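Bench Tips for Teaching a Two-Arm Setup by Hand

These notes come from the Satura bench, where we have saved 3,663 demonstrations since June. Most of them are pick-and-place jobs done with two arms, some by pushing the arms through the motion and some with the remote handles. The tips apply to either way of working unless it says otherwise.

Before you start

Wipe the bench and the finger pads. Dust on a ribbed pad makes small objects slide, and you will end up squeezing harder than you need to.

Mark the start pose of each arm with a pencil line on the bench. Tape lifts at the corners and gets caught under things.

Do the task twice with your own hands first. Note which hand holds and which hand moves, then give the arms the same jobs.

While recording

Move at half the speed that feels natural. Slow down again for the last inch before contact.

Open the fingers fully before you come down on an object. Closing from a half-open position is the most common way to knock something over.

Pause for a one-count after the grip closes and before you lift.

If you drop the object, stop and discard the take. Of our first 2,000 takes we kept 1,503, and a good share of the rejects were drops that somebody tried to rescue.

With the remote handles, rest your elbows on the table. Arms held in the air start to drift after ten minutes or so. When guiding by hand, hold the arm behind the wrist so your fingers stay out of the wrist camera.

Change where the object starts every few takes. An inch or two is enough, and turn it as well. Put the container somewhere else about once per batch.

Objects

Soft and light things are easier on the fingers than hard ones. Toy food works well and costs little. Rings can be picked up by the rim or through the hole, so choose one grip and stay with it for the whole batch.

Replace anything that has lost its shape. A squashed toy will not sit the same way from take to take. 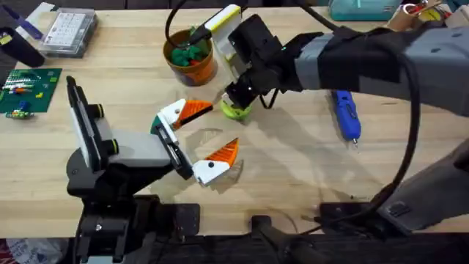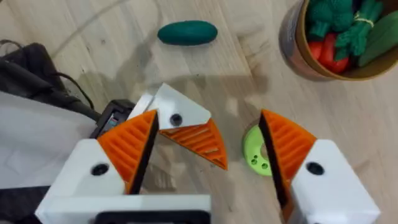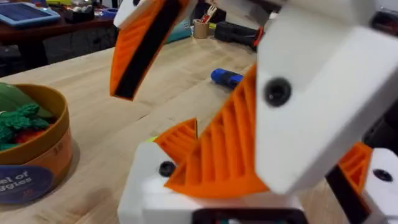
Cables need a check at the start of every batch. Swing each arm through its full reach with the power off and watch where the slack goes. It should never cross the spot where you place objects. In the first picture, the thick black cable from the right-hand arm bows out to the side and comes down toward the front of the bench, and the lime green object lies clear of that loop. Leave enough slack for the wrist to turn all the way around, and tie the rest back. Retie after any change to the mounts.

At the end of a session, park both arms with the fingers open, write the batch number on the log sheet, and look over the screws on the finger mounts. We snug ours every 2 batches.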